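Business > Equipment > Planning

2 min read

Obed Odoi set up the humanoid trial at Iletti in a small room with a long white desk, a fridge and a door. He wanted a budget he could defend.

"The robot is one line," he said. "Grippers, cables, spare joints and floor space are the rest."

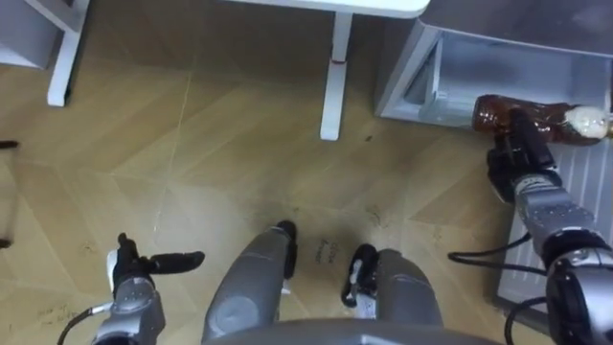

What the quote left out

Odoi's first quote, from Plineck, covered the machine and 10 days of setup. It didn't cover hands. He asked for two kinds priced separately - fingers wear, and he would rather know the cost up front.

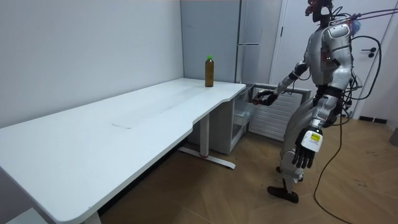 He also set aside money for cable runs. "Measure the room with the cables in it," he said. "We planned for the arms and forgot the slack."

Kwesi Quaye keeps the spending sheet. He allowed 100 hours of staff time for bottle handling alone and logged 159.
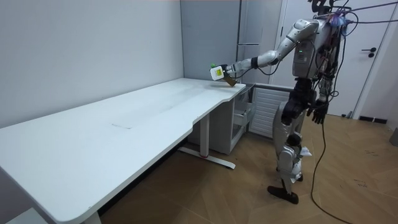
"I'd put staff hours in the first draft next time," Quaye said. A second unit is on hold until the service terms come back from Plineck. Odoi expects to look at them in February.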